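# Same tasks, two ways of writing the task sheet, different success rate. Is this a real result?

**wotdale_arm**, posted 10 October 2023

Hello all. I am in the second year of my master and I work on imitation learning for household tasks. I would like to ask about the method before I show the numbers to my supervisor, because I have a feeling I did something wrong and I cannot find it.

We have a set of demonstrations collected by people who follow a printed sheet. Each sheet gives the start situation, the goal and a short description of how to do it. In the first round (I call it Round A) the sheet had only the goal. In Round B it had all three parts. Both rounds have 300 demonstrations, from the same tasks: kitchen, bathroom, dressing table, wardrobe.

I trained the same policy on each round, same network, same number of steps. Then I tested each one 20 times on one cleaning task. The Round B policy is clearly better. It finishes the task more often, and it also puts things back where they were, while the Round A policy mostly leaves them on one side.

My questions are these:

- Can I say that the better sheet is the cause?
- Is 20 trials enough?
- Round B was collected after Round A, mostly by the same people. Is this a problem?

I have read the Achterberg notes on data quality, but they speak only about removing bad demonstrations and not about instructions. Thank you in advance, and sorry for the long text.

---

**castach**

20 is too few. Do more.

Also check your seeds.

---

**slow_gripper**

I had nearly the same question two years ago in our project (Arkora, a small one, we only did kitchen and table tasks), so I will try to answer with some care. English is my third language, please ask if something is not clear.

First, the order problem. For me this is the bigger one. If the same people did Round A and then Round B, in Round B they already had practice. Their movements are smoother, they stop less, they drop less. A policy likes smooth data. So your improvement can come from the sheet, or from the practice, or from both, and with your present data you cannot separate them. We made exactly this mistake. When we later gave the old sheets again to the experienced people, a good part of the difference went away. It did not go away fully.

What you can do without starting again: take the last part of Round A and the first part of Round B, and compare only these. If the length of the demonstrations makes a jump exactly at the change of the sheet, this speaks for the sheet. If it goes down slowly through both rounds, this speaks for practice. It is not a proof, but you can do it in one afternoon.

Second, look at what the sheet really changes. In a goal-only sheet each person invents their own order. One person moves everything to the left and wipes, another lifts every item with one hand and wipes under it with the other. Both reach the goal. For the policy these are two different behaviours from the same start, and it learns something in the middle, which is often bad. When the description says to work in sections, most of this variety disappears.

So I would measure the variety directly. Take 91 demonstrations or whatever you have for one task, mark for each one which strategy was used, and count. If Round A has many strategies and Round B has one or two, you have an explanation and not only a number. My supervisor cared much more about this table than about the success rate.

Third, please read your sheets again, slowly, all of them, on paper. I found mistakes on paper that I never saw on the screen. 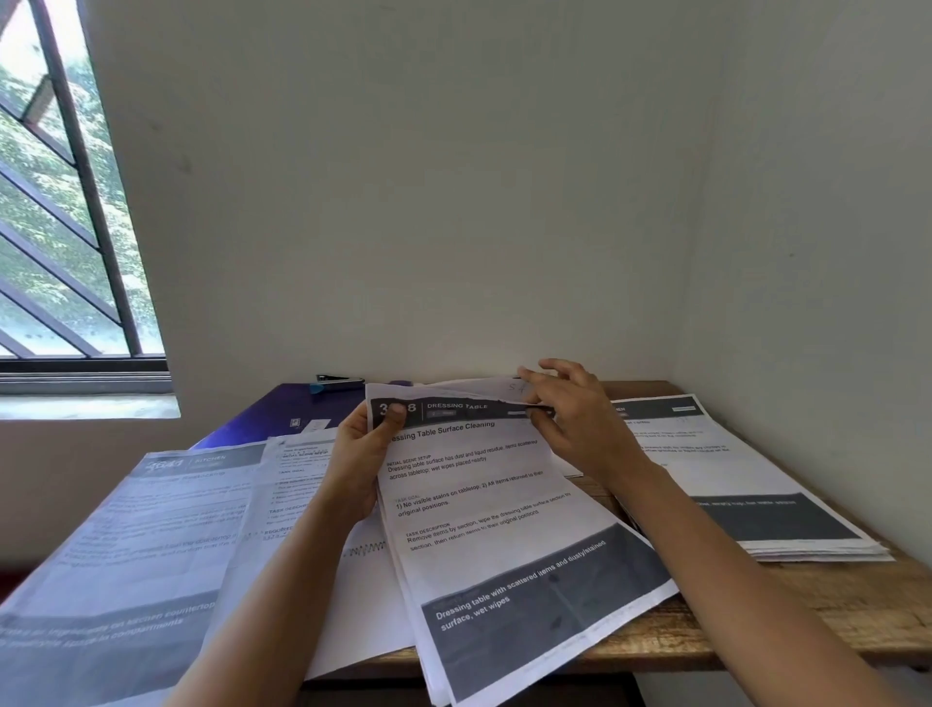
The wording of the goal matters more than people expect. "No visible stains on tabletop" can be checked by a person who looks at the end. "All items returned to their original positions" is harder. Original to within what distance? Some of our people were very exact and used a lot of time for this last part, others put the things back more or less. Decide a rule, write it down, and use the same rule when you score the policy. If you scored Round A more strictly than Round B, even without wanting it, your result is partly this. Best is to let another person score the videos, and not tell them which policy it is.

About the start situation: with "items scattered across tabletop" everybody makes a different scatter. For training I think this is good. For testing I would fix it, for example take a photo of each start and use the same starts for both policies. Then your trials are paired and you need fewer of them.

And yes, I would do more than 20, but fix the other things first. Even 2000 trials do not help if the two rounds differ in something that you did not control.

---

**wotdale_arm**

Thank you very much, this helps a lot. I made the comparison of the late Round A and early Round B this morning, for the bathroom and kitchen tasks. There is a jump at the change of the sheet, but demonstrations were also becoming shorter before it, so I think it is both, as you wrote.

One thing I did not understand. When you marked the strategies, did you decide the list before watching, or did you make it while watching?

---

**slow_gripper**

While watching, for a small part of the data. Then I fixed the list, and marked everything from the start again with it, including this small part. What did not fit went under "other". If "other" becomes big, the list is wrong and you have to make it again.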